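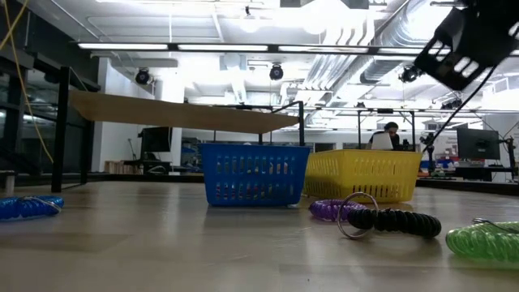

PRANDOSCOMBE JUNIOR SOFTBALL LEAGUE
Minutes of the rules and grounds meeting, March

Opened 7:05 p.m. Clubs represented: Prandoscombe, Gronau, Marinho. Esham sent apologies twenty minutes in.

1. Previous minutes
Accepted, with one correction. The February minutes say the backstop at Gronau "has been repaired". Gronau's delegate confirmed it has been tied up with rope. Wording changed to "has been tied up with rope".

2. Mercy rule
Marinho moved that games end when a team leads by 14 runs after three innings. The Marinho delegate said shorter games would keep players in the sport. The chair asked what this was based on and was told it was a general feeling among parents. Prandoscombe noted that the same claim was made for the shorter season, and registrations fell to 69 the year after. Motion deferred until Marinho can say how many of last season's games it would have changed.

3. Pitching machine
Quote received for a second-hand machine at $300. The seller describes it as "serviced". No service record was supplied and the seller did not answer when asked for one. Gronau in favour, Prandoscombe opposed, Marinho wants to see it throw a ball first. Agreed to ask for a demonstration at the Gronau diamond. No deposit to be paid beforehand.

4. Courtesy runners
Long discussion. The present rule allows a courtesy runner for the catcher with 2 out. Marinho believes some coaches use it to swap in their fastest player and would like the runner to be the last batter put out. Gronau thought umpires were already applying it that way. The umpires' representative said they were not, and that the rule as written doesn't let them. Carried, three votes to none, to start next season. Esham to be told in writing, as they missed the vote and have disputed this sort of thing before.

5. Parking at Esham
The town has again promised gravel for the lower lot "by opening weekend". The meeting noted the same promise in last year's minutes and the year before's. Clubs should plan on the school lot and tell visiting teams so.

6. Other business
Gronau asked whether the new scoring app would be ready. Testing continues. Paper scorebooks to be ordered regardless, in the usual colour.

Closed 8:50 p.m. Next meeting in April, at the Marinho clubhouse if the heating is on.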